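Two-arm cell at Vudmont: setup and upkeep

Photos by Kristof Mertens, September 20, 2023

The cell moves surgical instruments between a cloth-covered pad and a steel tray. We service it every 200 running hours. These are notes for the people who take it over from us.
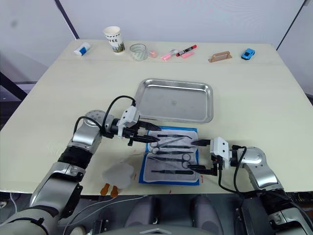 Cable slack gets checked before anything else. Each arm is driven through its full reach by hand, slowly, and we look for pulling at the connectors. The left wrist cable needs enough length to stand in a high loop over the forearm, as it does here with the fingers at the corner of the mat. Boersma supplies the spare cables.

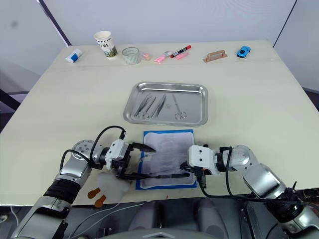
Both grippers at a long black-handled instrument, four more in the tray.

Finger alignment was last reset in April. If the tips close unevenly, loosen the finger screws and start over.

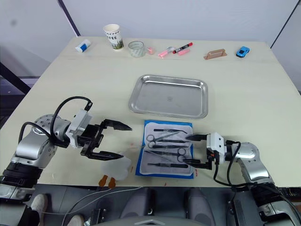 Grippers open on either side of the instrument pack, tray empty.

The wrist cameras are cleaned with a dry cloth only.
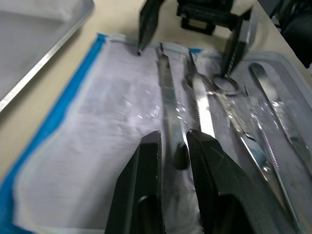
Wrist camera exposure is set by hand, and the setting is kept on the cell's log sheet. Polished steel is the hard part. The scissors and the scalpel handle both throw white highlights under the overhead lights, and clear wrapping adds more. Go down one step at a time and save each change.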